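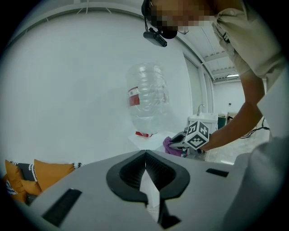
Attachment 1: left unit view, right gripper with marker cube, bottle between.

Tilliva hand gripper kit, trial set. Ticket opened by Keskin test room
Status: waiting on vendor
Priority: normal

Problem: right unit drops out of tracking mid-task. Left one fine. Happens mostly when the operator leans in over the table. Session keeps recording but the right hand path jumps, then snaps back after 2 seconds.

Kit: 2 grippers, headset, Hosemier software, trial license.

Tried so far
- restarted Hosemier, no change
- re-ran pairing on both units. ok for a few minutes then same
- swapped the cables, left still fine, right still bad
- wiped the cube faces. maybe a bit better? not sure
- recalibrated twice, passes every time

09:40 Perkine (reseller) says turn on the lights at full and keep sleeves and cloth off the cube. Did that. Two drops in the next run, was more than ten before. So better but not fixed.

11:15 Sent logs. Log viewer wont open the second file, says version mismatch. Seperate bug?

Need from vendor:
replacement cube for right unit, or a setting for how long it holds the last good position. Manual mentions one on page 2 but its not in our menu.

Also need the trial extended, we lost most of this week to it. Cant recommend purchase until the right unit holds for a full session.

14:05 Vendor replied, cube shipping. Leaving open.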